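Print this page | E-mail this article

Wed 3 January
Jedari Working Papers, Arnus Laboratory

3. Collection of Demonstrations
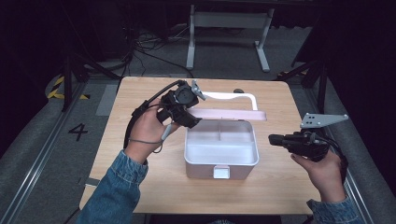 The learning system described in Section 2 requires examples in which both hands take part in a single task. Earlier sets prepared at Arnus were recorded by remote control of a two-armed robot, and the rate at which they could be gathered was limited by the speed of the arms. For the Jedari set, a person holds one gripper in each hand and carries out the task directly. The grippers are moved by the operator's own arms, and the motion of each is stored for later use by the policy.

3.1 Stations

Recording was carried out at the Cillside site, where the floor is divided into numbered stations. Each station holds one table, and the tasks assigned to it are changed on a fixed schedule. Figure 3 was taken at the station marked 4, during work with a storage box that has a hinged lid, a carrying handle and a divided interior. Boxes of this type were chosen for the first group of tasks. The lid must be opened before anything can be placed inside, and on many of them the latch is small in relation to the gripper fingers.

Figure 3. Two hand-held grippers in use with an open pink storage box at station 4. The view is from the head of the operator or robot platform.

Lighting at a station was left unchanged for the whole of a session. Operators were permitted to stand wherever they could reach the table comfortably, and no marks were placed on the floor for their feet. We considered fixing the standing position during the trial period in August, but the resulting examples showed too little variety in the direction of approach, and the rule was dropped before the main collection began.

3.2 Tasks and instructions

The set contains 12 tasks. Each is given to the operator as one short written sentence, such as "open the box" or "close the lid and turn the box to face the other way." The sentence names the goal and leaves the method open. Operators therefore differ in which hand they use to steady an object and which hand they use to act on it. We regard this as a useful property of the data, although it makes the learning problem harder, and its effect is examined in Section 5.

An example begins with both grippers held clear of the table and ends when they have been returned to a similar position. Operators were asked to work at a steady pace and to avoid resting the grippers on the table surface. When an object was dropped or a grasp was lost, the operator was to continue and recover if the task could still be completed. These examples were kept and given a separate label. Examples in which the task could not be completed were also kept, but they are not used for training in the present paper.

3.3 Review

Every example was reviewed by a second person before it was accepted. The reviewer confirmed that the written sentence matched what was done, that both grippers could be followed from start to finish, and that the record of finger opening contained no gaps. The most common reason for rejection was a hand passing in front of the other gripper for an extended period. Loose cables were a smaller problem, and were dealt with by asking operators to clear them from the working area between examples.

After review, the set contained 4,000 accepted examples. One task, the transfer of a small part from one compartment to another, was rejected so often that it was withdrawn, and the results that follow are reported on the remaining 11.

3.4 Preparation for training

Accepted examples were trimmed to remove still periods at the start and end. Gripper positions were then expressed relative to the head view at the first moment of motion, so that no knowledge of the station layout is needed by the policy. The Rocha format was used for storage. It keeps the left and right records in separate files joined by a common clock, and this allowed us to train on one hand alone for the comparison in Section 5.2.

Related items
Jedari: Task List and Written Instructions
The Rocha Storage Format for Two-Handed Records
Station Layout at Cillside
Review Guide for Demonstration Data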